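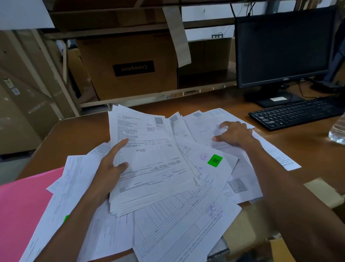

Sorting a pile of invoices by hand at the desk.

Favura Kit: Your Questions, Answered

Hi, I'm Jamshid Hashemi, and I look after Favura here at Reltudau. I get the same handful of questions in my inbox most weeks, so I finally wrote them all down in one place (my coworkers had been asking me to since December!). Last updated Tuesday, July 21, 2026.

What do I get, exactly?

Favura is a head-worn camera kit plus a service. You get the headband with the camera, a charging dock, a small recorder that clips to your belt, and a login to our upload page. Your people wear it while they do their normal paperwork, and we turn the recordings into labeled hand-motion clips you can use to train a robot on the same kind of job.

Why paperwork? Don't robots need to pick up boxes?

They do, and plenty of other folks cover boxes. I like paper because it's so fiddly. Sheets slide, they stick together, one form is turned sideways under another, and a person gets through it without thinking. If you want a robot arm to help out in a back office someday, it needs to see a lot of that.

Do I have to tidy my desk first?

Please don't! I mean it. A customer once cleared everything off and squared up every stack before we started, and the clips were nice to look at but not much use. Leave your folders, your keyboard and your water bottle where they normally live. The only thing I ask is that both hands stay in view most of the time.

How long does a session run?

I suggest 51 minutes, then a proper break. The battery will go longer, but necks get tired before batteries do. We ask for at least 3 sessions per person before we start labeling.

Can the camera read my invoices?

Sometimes, yes. It depends on how close the paper is and how fast it's moving. Printed text can come out pretty clear when a sheet is held up, and signatures and QR codes can show up too. When papers are lower down or moving, the small print often blurs out on its own, but I wouldn't count on that. Our Jamora step masks names, addresses, codes and signatures before anyone on the labeling team opens a clip. You can also ask us to mask every page completely - it's a checkbox on the order form.
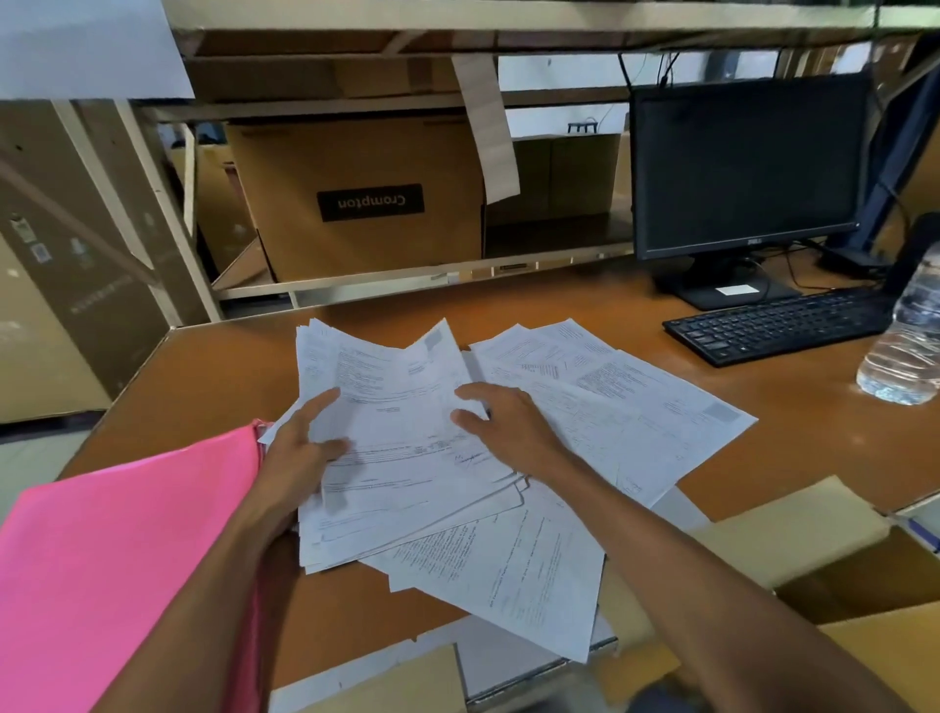
One hand on the stack, one on the loose sheets.

What do the labels look like?

Each clip gets a short plain sentence and a start and end time for each hand. So you might get "left hand holds stack" and "right hand shifts page" running at the same moment. We label the hands separately, and for paper I think that matters a lot, as one hand is so often just keeping things steady while the other one works.

Will my arm work with it?

The files are plain video and plain text, so most teams load them with whatever they already use. If you have the Rahimi two-finger gripper, we have a starter setup for it. Fair warning: it does fine with folders and thick stacks, but single sheets are still hit or miss. I'd plan on some tuning of your own.

How much does it cost?

The kit rents for $19 a day. Labeling is priced by the clip, and a typical first order is roughly 4,000 clips. Write to me with what you have in mind and I'll send a quote.

Can I stop halfway and keep what's done?

Sure. You pay for the clips we've finished and send the kit back in the same box. The return label is under the foam.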